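# Sorting the Shared Cables in the Project Room

Project report, Lai-ching Yang and Cường Bạch

## 1. Background

The project room at Prallgate is used by four student groups, and all of them take charging and data cables from the same drawer. By March the drawer held 36 cables in one knot. People pulled out the one they wanted and pushed the rest back in. Our task was to find a way of storing them that other students would keep using after we left.

## 2. Method

We first took everything out and untangled it on the table, which used up most of an afternoon. Cables with bent plugs or split sleeves went to the recycling box. The rest were grouped by length and then bundled the same way:

- fold the cable back and forth into a long, narrow shape
- put one tie on the upper part, firm but not tight
- leave the connector where it can be seen
- lay the bundle flat, side by side with the others

We tried winding cables around the hand first. The round coils slid over each other and caught, so we dropped that. Long bundles also suit a bin better than a drawer – they can all run in the same direction.

Color helped more than we expected. Gray, maroon and cream are easy to tell apart, and the teal plastic is translucent.

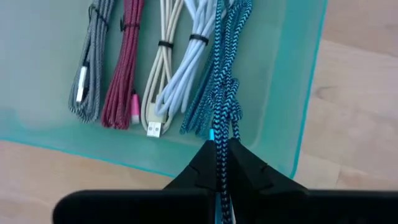 Aryee asked whether the braided ones should be folded at all, and said a loose loop would be kinder to the sleeve. We agreed to keep the bends wide on those and to check them again at the end of term. Smooth cables were left as they were.

## 3. Test period

We put the bins out and gave no instructions for the first part of the test. After that we taped a short card to the shelf with the folding steps on it. Before the card, most cables came back without a tie. With the card, almost 700 words of complaints in the room log shrank to a few lines, mainly about people keeping the ties.

The light in the room was also mentioned in the log. Some groups work late and wanted to find a cable without going through every bin, so we looked at the ceiling lights before choosing a shelf.

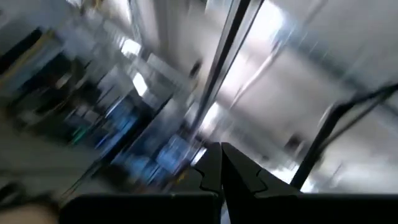 **Prallgate, May**

The bins have been moved to the shelf nearest the door. We added 5 spare ties to each one. Labels are still handwritten, and the one for short cables needs redoing.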